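Questions people keep asking me about the Wallby simulator work

I get the same handful of emails every time I give a talk on this, so I've put my answers in one place. If yours isn't covered, drop me a line and I'll add it (eventually!).

What is Wallby, in plain words?

Wallby is our method for teaching a robot arm to pick things up using practice done almost entirely in a simulator. The arm tries, fails, tries again, and none of it costs us a broken finger joint or a lost afternoon. When it's good enough on the computer we move what it learned over to the real arm in the lab at Goicoechea and see how it copes.

Is it the same thing as Rirnik?

No, though I can see why people mix them up. Rirnik is the simulator, the bit that works out the contacts and draws what the wrist camera would see. Wallby is the training recipe that runs on top. You could use one without the other, and a few people do.

Why is the table so detailed when the gripper is so plain?

My favourite question, this one. We spend our drawing time where it changes the result. Early on we had a flat grey table, and the policy did beautifully on it and then fell to bits on a real desk – it had never met a grain line in its life and seemed to treat every dark streak as the edge of something. So now the surfaces get proper wood textures, with glare and uneven patches, and we swap them between practice runs. The gripper always sits in the same part of the camera's view, so the policy learns to more or less ignore it, and flat grey blocks do the job. 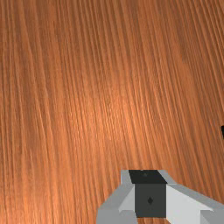
Goicoechea, 6/29/24

I've freshened up the answers from this point on, as the older ones were written before we changed the camera set-up.

What does the policy get to see?

One wrist view and the finger opening, and that's your lot. With the camera that close you get a great sweep of orange wood and the two fingers spread in a V, and quite often nothing to grab in the open middle at all. Something might only show as a black sliver at the side. We kept views like that in the training set on purpose. If every picture has a nice object sitting in the centre, the robot never learns to go looking.

How well does it work on the real arm?

Better than I'd hoped, and still not brilliant. With plain tables in training, the real arm managed 35 per cent of its grasps on wooden desks. Adding the wood textures took us up by another 30 points, with the same number of practice runs. Most of what's left is shiny objects, and I don't have a good answer for those yet.

How long does training take?

About 2 days on the machine under my desk, which also keeps my feet warm. You can go quicker if you shrink the camera view, but I found the searching got noticeably worse, so I've stopped doing that.

Does the strong grain ever confuse it?

Yes! Very stripy wood can still pull the gripper sideways, as if it wants to line itself up with the pattern. Turning the texture by a random amount at the start of each run helped a lot. Blotches in the finish bother it much less than I expected.

Can I try it with my own gripper?

You can, as long as it has two fingers that open and close together. Swap in a rough block model of yours, check that it takes up the same bit of the view as the real one, and train again from scratch. Please don't reuse our weights with a different gripper – I've tried, and it closes far too early.

What's Hikuden, and when can I have it?

Hikuden is the follow-on, where we do the same for cloth and other floppy things. It's slow going. I said February in my last talk and I'd rather not name a month again. The mailing list will hear first.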